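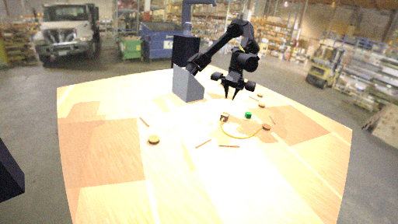
最后修改:2024年10月3日

Cliltivport 社区图书角项目 中期进展
致:Adams 基金 项目联络 Charmaine Mathebula
写:Gert Sithole

赶在截止前先发一版,附表后补。有些地方写得糙,见谅。

总体
三月启动到现在,主体工作按计划走,Pirthorpe 那个点拖了。钱没超,时间紧。申请书里定的是11个图书角,目前开了9个,剩下2个都在 Pirthorpe。原因后面讲。

选点和场地
学校4个,诊所候诊室2个,其余是理发店、教堂侧厅和公交总站的候车室。候车室是后加的,原计划里写的是邮局,邮局那边换了负责人,谈了两轮没下文,就换了。这个变动三月底口头跟 Charmaine 说过,现在补书面的。预算不变。

理发店这个点出乎意料地好。店主自己把书按大人小孩分开放,还在墙上贴了一张借书的纸,写名字就能拿走。我们本来想上登记卡,看他那张纸挺管用,卡就没发给他。别的点继续用卡。

图书
第一批到货没问题。第二批从 Truvlow 仓库发出,到的时候有两箱受潮,书脊开胶,已经跟运输方报了,赔偿还在走。受潮的书里挑了能用的,晾干后压平,放到诊所那边。剩下的不能给孩子看,有霉味,处理掉了。

本地语言的书仍然太少。出版社目录就那么几页,翻来覆去还是那几本。学校老师反映低年级最缺,高年级反而英文的也肯看。下半期想把采购比例往低年级绘本挪一点,总额不动,需要你们点头。

人员和培训
负责日常的店主、老师、护士一共办了两次培训,每次半天。内容:怎么登记,怎么补书,书坏了怎么办,怎么给小孩念书。最后一项大家最有兴趣,时间不够,很多人没轮上练。下次应该单拿出来做一场。

诊所的护士轮班,培训过的人常常不在岗。现在的办法是在书架侧面贴一页说明,新来的人照着做。效果一般。护士长建议把这件事写进交接班清单里,我们觉得可行,正在等诊所批。

借阅情况
各点的登记卡收上来的只有一部份,字迹也不太好认,所以数字先不往大里说。能核对清楚的是学校那4个点,三月以来登记借阅的孩子有62名,其中不少是重复来借的。公交候车室几乎没人登记,书倒是在少,估计是带上车看就没还。我个人不觉得这算坏事,但按你们的指标要算丢失,所以照实写。

丢失和损坏加起来目前在预算允许的范围内。绘本坏得最快,主要是封面。下批采购问过硬壳版,贵不少,打算只给两个诊所用。

Pirthorpe 的问题
场地是社区活动室,屋顶漏水,业主答应修,修了一半工人撤了。书架做好了堆在隔壁,用塑料布盖着。业主最近的说法是下个月能完,我不太敢信。备选是旁边的小学,校长口头同意,但要求放学后锁门,这样大人就用不了。两边都在谈。如果到下次汇报还没进展,建议直接放学校,先开一个,另一个再找。

另外活动室那边的道路施工,送货车进不去,得在路口卸货再推进去。已经跟施工方要了时间表,没给。

经费
支出进度正常。培训场地费比预算少,教堂没收钱。运费超了一点,因为受潮那批补发过一次。两项基本抵消。书架尾款还没付,等 Pirthorpe 装完再结。发票扫描件跟附表一起发,有一张理发店装灯的收据找不到了,正在让电工补开。

需要基金会决定的事
1. 采购比例向低年级绘本倾斜,同意与否。
2. 邮局换公交候车室,请书面确认。
3. Pirthorpe 两个点能否延期,延到什么时候。
4. 候车室的书算不算丢失。如果可以改成“流通”单列一栏,我们后面的表好做很多。

接下来
- 收齐各点登记卡,重新抄一遍
- 单独办一场念书练习,地点暂定教堂侧厅
- 跟进运输赔偿
- 定 Pirthorpe 场地
- 给公交候车室补100本旧杂志和平装书,都是捐的,不花项目的钱

Charmaine 上次问能不能来看看。随时可以,提前说一声就行,学校的点要在上课时间去,理发店下午人多,诊所上午去比较好。Pirthorpe 现在去没什么可看的。

附表(支出明细、各点登记汇总、受潮图书清单)整理完马上补发。有问题直接打我电话,邮件我看得慢。

Gert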